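본문 바로가기
블로그 홈 | 살림 | 컴퓨터 | 공구

중고 데스크톱에 3.5인치 하드 추가하기 (트레이 방식 케이스)

지난번 글에서 거실 구석에 모셔 둔 중고 데스크톱을 파일 보관용으로 살려 보겠다고 했는데요, 드디어 하드를 달았습니다! 사실 달기만 하는 건 금방인데 제가 중간에 나사 찾느라, 케이블 찾느라, 또 커피 마시느라 오후를 다 썼어요. 같은 방식의 케이스를 쓰시는 분들은 저처럼 헤매지 마시라고 순서대로 적어 둡니다.

먼저 말씀드리면 이 글은 플라스틱 트레이(브래킷이라고도 하죠)에 하드를 끼워서 케이스 안쪽 드라이브 베이에 밀어 넣는 방식 기준이에요. 사무실에서 많이 쓰던 완제품 PC들이 대체로 이런 식이더라고요. 조립 PC처럼 하드를 베이에 바로 나사로 박는 케이스라면 고정하는 부분만 다르고 케이블 얘기는 똑같으니까 그 부분만 보셔도 됩니다.

준비물

3.5인치 SATA 하드디스크
케이스에 맞는 드라이브 트레이
SATA 데이터 케이블 하나
십자드라이버 (케이스 덮개 나사용)
작은 나사 담을 그릇
손전등, 휴대폰 플래시도 괜찮아요

트레이가 제일 문제예요. 중고로 본체를 사면 베이는 있는데 트레이만 쏙 빠져 있는 경우가 꽤 있거든요. 저도 하나가 모자라서 Okimport라는 중고 부품 가게에서 따로 주문했는데 배송비 빼고 1,970원이었어요. 커피값도 안 되는 걸 가지고 며칠을 고민했다니... 주문하실 때는 본체 모델명을 꼭 판매자한테 알려 주세요. 생긴 건 거의 똑같은데 옆면 돌기 위치가 달라서 베이에 안 들어가는 트레이가 있습니다. 제가 처음에 받은 게 딱 그거였어요. 반품하고 다시 받았습니다.

데이터 케이블은 서랍에 굴러다니던 걸 썼어요. 새로 사실 분은 길이를 미리 재 보세요. 너무 짧으면 메인보드까지 안 닿고, 너무 길면 남는 선 처리하느라 짜증이 나요. 한쪽 끝이 ㄱ자로 꺾인 것도 있는데 하드 뒤쪽 공간이 좁을 때는 그게 편합니다. 다만 꺾인 방향이 두 가지라서 옆 선을 가릴 수도 있으니 사진을 잘 보고 고르세요.

1. 전원부터 끄기

윈도우를 종료하고, 파워 뒷면에 스위치가 있으면 끄고, 전원 코드를 뽑습니다. 모니터 선, 랜선, 키보드까지 전부 뽑는 게 좋아요. 저는 랜선 하나를 깜빡하고 본체를 들었다가 공유기까지 같이 끌고 올 뻔했습니다. 코드를 뽑은 다음에 전원 버튼을 한 번 꾹 눌러 주세요. 안에 남은 전기를 빼는 거예요.

정전기는 저는 장갑이나 손목띠까지는 안 하고, 작업 중간중간 케이스의 칠 안 된 금속 부분을 손으로 만집니다. 겨울에 니트 입고 카펫 위에서 하는 건 말리고 싶어요. 손목띠 있으신 분은 당연히 하시는 게 더 좋고요.

2. 눕히고 덮개 열기

본체는 꼭 눕혀서 하세요. 세워 놓고 옆에서 손을 집어넣으면 선이 안 보이고, 커넥터를 밀어 넣을 때 힘도 이상하게 들어가요. 평평하고 튼튼한 데에 옆면이 위로 오게 눕히고 덮개를 뺍니다. 덮개는 손잡이 레버 하나로 열리는 것도 있고 뒤쪽 나사를 풀어서 밀어야 하는 것도 있어요. 안 열린다고 위로 확 잡아당기지 마시고 뒤쪽으로 먼저 밀어 보세요. 대부분 그렇게 열립니다.

열었는데 먼지가 수북하면 (저는 수북했어요...) 이때 털어 주는 게 맞아요. 베란다로 들고 나가서 부드러운 붓이랑 압축 공기로 털었습니다. 압축 공기를 쓸 때 팬은 손가락으로 잡고 해야 헛돌지 않아요.

3. 베이 확인하고 빈 트레이 빼기

드라이브 베이는 격자무늬 구멍이 숭숭 난 플라스틱 통처럼 생긴 경우가 많고, 트레이는 눈에 잘 띄는 색 손잡이가 달려 있곤 해요. 손잡이 양쪽을 안으로 꼭 누르면서 당기면 빠집니다. 한쪽만 누르고 당기면 비스듬히 걸려서 더 안 빠지니까 엄지랑 검지로 같이 눌러 주세요. 오래된 플라스틱은 잘 부러지니까 살살요!

뺀 김에 안을 손전등으로 비춰 보세요. 케이블이 베이 안쪽으로 밀려 들어가 있으면 나중에 하드 넣을 때 눌립니다. 저는 검은 전원선 하나가 뒤로 넘어가 있어서 미리 꺼내 옆으로 빼 뒀어요.

4. 하드를 트레이에 끼우기

트레이 안쪽을 보면 작은 핀이 옆으로 튀어나와 있어요. 이게 하드 옆면 나사 구멍에 쏙 들어가는 구조입니다. 한쪽 핀을 먼저 맞춰 넣고, 트레이를 살짝 벌리면서 반대쪽을 끼우면 돼요. 핀이 다 들어가면 하드가 트레이 안에서 흔들리지 않습니다. 덜그럭거리면 어딘가 덜 들어간 거예요.

방향도 보셔야 해요. 손잡이 반대쪽에 커넥터가 오게 끼우는 모델이 있고, 손잡이 쪽에 커넥터가 오는 모델도 있어요. 같은 본체에 이미 꽂혀 있는 트레이가 있으면 그걸 보고 따라 하는 게 제일 빠릅니다.

하드는 떨어뜨리면 끝이에요. 윗면이나 뒤쪽 기판을 꾹 누르지 말고 양 옆을 잡으세요. 저는 예전에 책상 모서리에 하드를 톡 부딪힌 적이 있는데 (정말 톡이었어요) 그 뒤로 인식이 안 됐습니다. 그 안에 여행 사진 200장이 들어 있었는데 지금 생각해도 속이 쓰려요.

5. 베이에 밀어 넣기

트레이를 베이 홈에 맞춰서 수평으로 천천히 밀어 넣습니다. 처음에 비스듬하게 들어가면 중간에 뻑뻑해지는데, 그럴 때는 힘으로 밀지 말고 도로 뺐다가 다시 넣으세요. 제대로 들어가면 양쪽 걸쇠가 딸깍 걸립니다. 걸리고 나서 손잡이를 누르지 않은 채 살짝 당겨 보고, 안 빠지면 된 거예요.
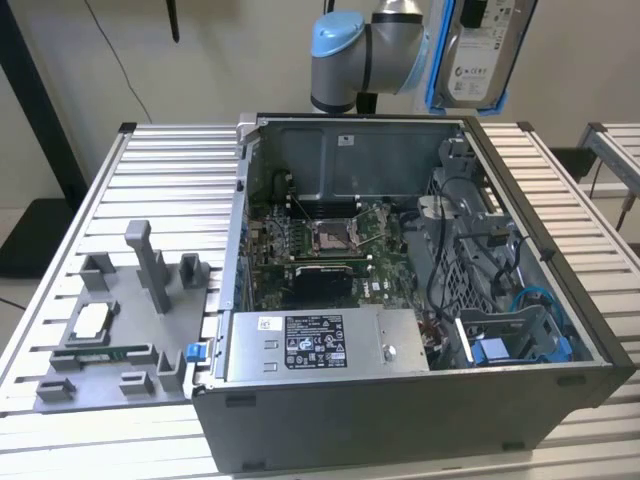
그리고 케이블은 트레이를 넣은 다음에 꽂는 게 나은지 넣기 전에 꽂는 게 나은지 저도 왔다 갔다 했는데요, 결론은 케이스마다 달라요. 베이 뒤쪽에 손이 들어가면 나중에 꽂고, 안 들어가면 하드를 반쯤 넣은 상태에서 꽂고 마저 밀면 됩니다. 저는 손이 작은 편이라 나중에 꽂았어요.

6. 케이블 연결

데이터 케이블은 얇은 쪽, 전원 케이블은 넓은 쪽이에요. 둘 다 안쪽이 ㄴ자 모양이라 거꾸로는 안 들어갑니다. 안 들어간다 싶으면 뒤집어 보시고, 절대 힘으로 밀지 마세요. 하드 쪽 플라스틱이 깨지면 답이 없어요.

데이터 케이블 반대쪽은 메인보드의 SATA 포트에 꽂습니다. 포트 옆에 번호가 적혀 있는데, 윈도우가 깔린 드라이브가 이미 꽂혀 있다면 그건 건드리지 말고 남는 번호에 꽂으세요. 저는 정리한답시고 원래 선까지 뽑아서 옮겼다가 부팅 순서가 바뀌어서 한참 검은 화면만 봤습니다.

선 정리는 욕심내지 마시고 팬 날개에만 안 닿게 해 주세요. 남는 길이는 크게 둥글려서 빈 공간에 두면 됩니다. 데이터 케이블을 꽉 접어서 묶는 건 별로예요.

7. 덮기 전에 한 번 확인

나사 그릇에 남은 게 없는지, 아까 옆으로 빼 둔 선이 제자리에 있는지 봅니다. 덮개를 닫고, 본체를 세우고, 선을 다시 꽂고 전원을 켜요. 바이오스 화면에서 하드 이름이 보이면 물리적인 연결은 끝! 안 보이면 전원을 끄고 코드를 뽑은 뒤에 데이터 케이블부터 다시 꽂아 보세요. 제 경험으로는 범인이 거의 케이블이었어요.

8. 윈도우에서 쓸 수 있게 만들기

새 하드는 켜도 탐색기에 바로 안 나타나요. 고장 아닙니다. 시작 버튼을 오른쪽 클릭해서 디스크 관리를 열면 초기화할 거냐고 물어보는데, 요즘 컴퓨터면 GPT를 고르시면 돼요. 그다음 할당되지 않은 공간을 오른쪽 클릭하고 새 단순 볼륨을 눌러서 끝까지 다음, 다음 하면 드라이브 문자가 생깁니다.

쓰던 하드를 옮겨 단 거라면 초기화하면 안 돼요! 안에 든 게 다 날아갑니다. 이때는 드라이브 문자만 없는 경우가 많으니 문자 지정만 해 보세요.

자주 나올 것 같은 얘기

소음이 커졌다면 트레이가 끝까지 안 들어갔거나 핀 하나가 빠진 걸 수 있어요. 저는 다시 끼우니까 조용해졌습니다.

하드를 하나 더 달 수 있느냐는 베이 개수, 남은 SATA 포트, 남은 전원 커넥터 이 3가지를 보시면 돼요. 전원 커넥터가 모자라면 분배 케이블을 쓰는데, 너무 싼 건 저는 좀 무서워서 안 씁니다.

다음 글에서는 이 하드에 폴더를 어떻게 나눠서 사진을 옮겼는지 써 볼게요. 6월 전에는 올리는 게 목표인데 옮길 사진이 산더미라 장담은 못 하겠어요. 트레이 호환 때문에 막히신 분은 본체 모델명이랑 같이 댓글 남겨 주세요. 아는 데까지는 답해 드릴게요!

태그: 하드디스크 추가, 드라이브 트레이, SATA 케이블, 중고 데스크톱
이전 글: 중고 데스크톱 고를 때 뒷면부터 보는 이유
댓글 쓰기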